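The Second Life of a Black Phone

What a small shop in Zunis looks for when a used handset comes over the counter, and what you can do at home before you bring one in

Monique Bodin keeps the phones she hasn't looked at yet in a shallow drawer lined with felt. Each one has a strip of paper tape on the back with a number and the initials of whoever brought it in. Most of them are black. A few years ago, she says, people wanted gold and pink, and those are the ones that now sit longest on the shelf.

Her shop, Koster, is on the ground floor of an old insurance office. She buys used phones, checks them, repairs the ones worth repairing and sells them again with a six-month warranty. Last year Koster sold 800 handsets. The year before that it was 400, and she was doing the repairs alone at a desk in her bedroom.

The trade runs on small differences. Two phones of the same model and age can be far apart in price because one was carried in a pocket with keys and the other lived in a case. A seller often doesn't see the difference. Bodin does, usually before the phone has been switched on.

She starts with the glass. The phone goes face up, screen off, under a plain white ceiling light. A dark screen is the best mirror in the building, and she uses it like one, moving her head and watching how the reflected light bends. A straight line of light that wobbles means the glass has been replaced with a cheap panel or the body is slightly bent. Fine scratches show as short bright hairs. Deeper ones catch a fingernail.

"I don't turn it on for the first few minutes," she says. "If it lights up, I start looking at the picture and stop looking at the phone."

Next she runs a thumb around the edge. On many models there is a rim where the glass meets the body, and on a healthy phone it feels the same all the way around. A raised spot is a warning. It can mean a screen was put back in a hurry, or that the battery has swollen and is pushing the front panel up. She sets a phone like that aside in a metal box and opens it the same day. A swollen battery isn't something to leave in a drawer, and if you have one at home you shouldn't charge it, press on it or try to pry it out. Take it to a shop or a battery collection point and say at the counter what it is.

The corners come next. Rounded corners survive a drop better than square ones, but they are still where a falling phone usually lands. A dent in the corner does little harm if the glass above it is whole. A dent with a tiny chip next to it is a crack that hasn't started yet – she knocks a third off the price for those.

Then the ports and holes. Lint in the charging port is the most common fault she sees, and it hardly counts as one. People bring in phones that "won't charge anymore" and she takes out a gray plug of pocket fluff with a wooden pick. She doesn't charge for it, and she tells them they may want to keep the phone.

The paperwork side

Only after all of this does the phone get switched on. She checks that the owner has signed out of every account, which is the step that goes wrong most often. A phone that is still tied to someone's account can't be sold, and the shop can't remove the lock. Of the last batch Bodin bought from an office that was closing, 66 phones came in still locked. It took her until February to track down the person who could release them. A handful never were released and went for recycling.

For erasing, she uses a program called Cilance, which wipes the storage, fills out a report and prints a label with the serial number. She keeps the report and gives a copy to the seller. The built-in reset on a modern phone is enough for most people, she says, but a printed sheet helps them sleep.

After the wipe comes a routine of dull little tests. She calls her own number and listens through both speakers. She takes a picture of the same brick wall across the street with each lens. She drags an app icon slowly over every part of the screen, looking for the place where it lets go. She plugs in headphones, if there is still anywhere to plug them. She puts the phone on a wireless charger and goes to make coffee.

The battery gets its own line on the label. Buyers used to ask about storage first. Now they ask about the battery, and Bodin has started replacing any that hold noticeably less than they should. Her parts come from Zoltell, a wholesaler two towns over, and she drives there herself so that she can send back anything that looks off before paying for it. Replacement screens are the worst of it. She turns down about one in 5.

What happens on the counter

Much of a phone's damage, in her view, happens at home and within reach of a table. People picture a phone falling onto a sidewalk. What she hears from customers is more often a kitchen, a bathroom or a hallway. The phone was on the edge of something. It buzzed and walked. A cable got caught by a sleeve. A child pulled at it to see the cartoon.

Stone and tile come up a lot. A stone counter is a fine place to put a phone down and a bad one to let it drop on from even a small height, and grit on the surface does the rest. Sugar is harmless. Sand and the dust from a freshly drilled tile are not – both contain particles hard enough to mark the glass when the phone is slid across them. Patterned surfaces hide the grit well. Dark gray with a stone pattern, a favorite in kitchens right now, hides both the grit and the phone. One customer lost his for most of an afternoon on his own counter, face down among black things.

Bodin suggests a fixed place, and she doesn't much care what it is. A folded dish towel works. So does a cork trivet, a saucer or the lid of a shoebox. It should be well back from the edge, and the charging cable should reach it without stretching. She tells people to lay the phone lengthwise, pointing away from them, so that a passing elbow meets the short side. Anything that goes next to it ought to be flat and soft. Keys get their own hook.

Cleaning is simpler than the shelf of sprays in most electronics stores would suggest. She uses a microfiber cloth, barely damp, then a dry one. Glass cleaner and kitchen spray stay in the cupboard, since both can strip the coating that keeps fingerprints from sticking. For the rim, where skin oil and dust pack into a gray line, she uses a soft toothbrush, dry, held nearly flat. Tape works on speaker holes: press it on and lift it off, and do it again with a fresh piece.

Cases should come off every few weeks. Grit gets in behind them and stays there, and a phone that has been protected for years can come out with a back like sandpaper. Bodin has a jar of the stuff that falls out of cases. She doesn't show it to people who are eating.

Before you sell

If you have an old phone and mean to part with it, the order of the steps matters more than the effort. Back it up first and check that the backup opens on another device. Move over whatever you use for logging in to your bank. Sign out of your accounts while the phone is still working normally. Then erase it. Take out the SIM card, and look in the tray for a memory card as well, because that is where people's vacation pictures are left behind.

Clean it, but don't repair it. Sellers sometimes pay for a new screen in the hope of a better price and rarely get their money back. A shop would prefer to do that job itself, with parts it trusts. The original box adds a little. The original charger adds nothing at Koster, though Bodin will take it off your hands.

Be plain about the faults. She will find them anyway, and a seller who points to the scratch and mentions the bad speaker usually gets a quicker offer. Water is the thing people leave out. There is a small white sticker inside most phones that turns red when it gets wet, and she has learned to ask before she opens the phone, so that there's no need for an awkward talk afterward.

Prices fall every month and drop again when a new model is announced. A phone that has been in a kitchen drawer for two years is worth much less than it was when it went in, and its battery has been aging the whole time. If you want to keep one as a spare, charge it to the halfway mark, switch it off and check on it every few months.

The rest of the drawer is worth going through too. Koster takes tablets, e-readers and flat chargers, and weighs in dead ones for recycling without asking what happened to them.

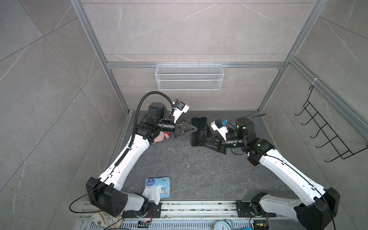 Bring the phone charged if it still takes a charge, and bring your passcode in your head, not on a sticky note on the back. The shop opens at nine and the wait is shortest before lunch.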